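4. Workspace and Operating Rules for Shared Bimanual Cells

4.1 Reference cell 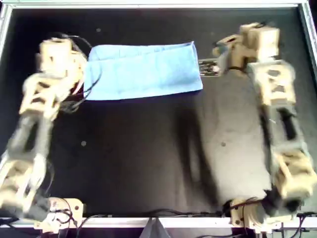 Figure 2. Top view of a bimanual cell during a session. The two printed arms are mounted at the lower corners of a black work surface with a light metal rim; a folded light-blue cloth lies between the grippers near the far edge.

4.2 Scope of the rules

The rules in this section apply to small tabletop cells in which two low-cost arms share one work surface and handle soft items. They were drafted by Leonardo Costa and Sharon Mushi for the Senen program and revised in August after use at the Ururero site. They cover the condition of the surface, the routing of cables, the order of start and stop, and the record kept for each episode. They do not replace the electrical and machine safety rules that apply to the building.

We use "must" for a rule whose breach voids the episode and "should" for a rule whose breach is logged but does not void it. An episode is one full attempt at one task, from the start signal to the return of both arms to rest. A session is a set of episodes run without a change of operator or layout.

4.3 Work surface

The surface must be a single dark, matte color over the full reach of both arms. Cloth items should contrast with it. The light-blue towel in Figure 2 meets this rule; dark gray and navy towels were dropped from the item list after segmentation errors in the early sessions.

Small light specks on the surface, of the kind seen in Figure 2, are allowed if they are smaller than the fingertip pad of the gripper. Larger debris must be removed before the next episode. The operator should not wipe the surface between episodes of one session, as this shifts the cover and changes the height at which the grippers make contact.

Cast shadows are treated as part of the layout. In Figure 2 the shadow of the right arm crosses the right half of the surface as a broad gray band. Lamps must stay fixed for the whole session so that such bands vary only with arm pose. A session in which a lamp has been moved is split at that point and the two parts are logged under separate numbers.

4.4 Items in reach

Every item within reach of either gripper must be named in the task sheet, whether or not the task calls for it to be touched. This includes exposed electronics. The small dark circuit board beside the right gripper in Figure 2 falls under this rule. For tasks that place a board and a cloth on the same surface, three further conditions apply:

(a) The board must be unpowered while either arm is enabled.
(b) The start position of the cloth must not overlap the board.
(c) Gripper closing force on the side nearer the board must be set to the lower of the two stored limits.

Condition (c) came out of a review of the Jillard task sheets, where one force limit had been used for both arms.

4.5 Cables

Servo and signal cables should be tied to the arm segments at each joint, with enough slack for the full range of that joint. Loops at the wrist are the weak point of this arm type. The thin black cables around the left gripper in Figure 2 hang in curls, and some trail toward the cloth. Under the present rules a layout of this sort is logged as a cable exception. It becomes a void if a cable touches the item during a grasp.

Cables at the base mounts should run outside the rim. They may cross the rim at one point per arm. Loose wire along the near edge is allowed only where neither gripper can reach it.

4.6 Start, stop and speed

Both arms must be at rest before the start signal. The left arm is enabled first, then the right. A stop on either arm must stop the other. The operator must keep both hands clear of the rim while either arm is enabled, and must not straighten the cloth by hand once the start signal has been given.

Joint speed should be kept low enough that the gripper remains sharp in the recorded video near the item. Blur on the upper segments is accepted during free travel.

4.7 Effect on logged exceptions

We applied the rules to 400 episodes recorded with the Zheng task set. Of these, 46 were logged with at least one exception, and nearly all of the exceptions concerned cables at the wrist. Two episodes were voided, both under the rule on unlisted items. The voided episodes were kept in the archive with their logs but were left out of the training split described in Section 5.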